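Vurmont Tabletop Robotics Program

The Vurmont Tabletop Robotics Program is a student project in robot manipulation run at the Chmielewska Technical School in Bonau. Students program and operate pairs of robot arms to carry out small household and garden jobs on a tabletop. The program grew out of an after-school club and became a graded elective in its second year. It admits 30 students a year and meets for 140 hours between August and the end of the spring term.

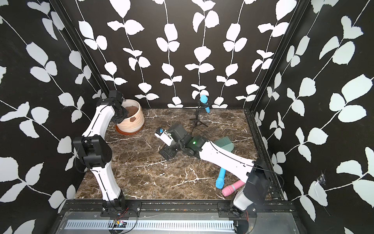 Flarkix
Contributing editor, school and club robotics

Format

Students work in teams at an enclosed cell with two arms mounted on a rail at the front edge. The cell used for the plant care unit has a dark marble-patterned work surface and black walls with a white leaf print. Props are shared between units, and microphones, a brush and a ceramic plant pot may all be on the table during the same session.

Each team keeps a logbook. An attempt is entered whether or not it succeeds, along with the starting layout of the objects and the name of the operator. The class logged 572 attempts in its first graded year, and a team must log at least 200 to pass the elective.

Plant care unit

The plant care unit is the longest of the course. It covers work in soil and cleaning on and near the pot. Soil is treated as a separate topic from rigid objects, as its surface changes from one attempt to the next and cannot easily be reset. Teams are asked to record the state of the surface before they start — holes, lumps and dents included.
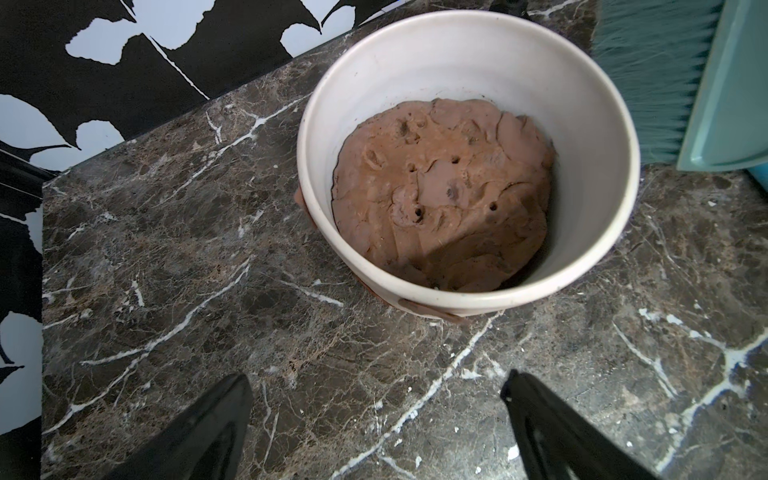

Soil in the pot with five small holes, seen from a gripper.

Grading in this unit is based on the logbook and a live demonstration. Teams choose their own starting layout for the demonstration but may not change it once the arms are moving.

Brush exercise

In the brush exercise, one arm holds a brush by the handle and brings the head against the side of the pot. The second arm may be used to steady the pot or may be kept clear. Points are taken off if the pot is moved out of its saucer. Early versions of the rules required both arms to touch the pot, but this was dropped after teams complained that the grippers got in each other's way.

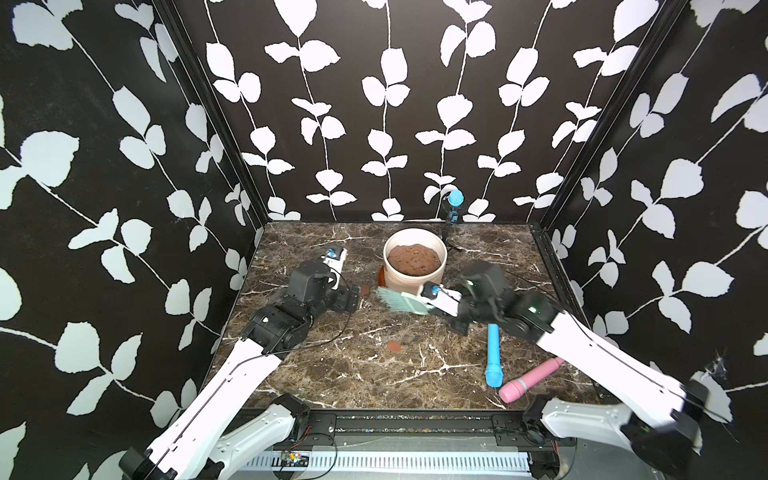 Brush exercise, with the right arm holding the brush against the pot.

Related activities

An open evening is held at the school each spring, when visitors can watch the demonstrations and read the logbooks. Students who finish the elective may return the next year as bench assistants. They set out the props and check logbook entries but do not grade.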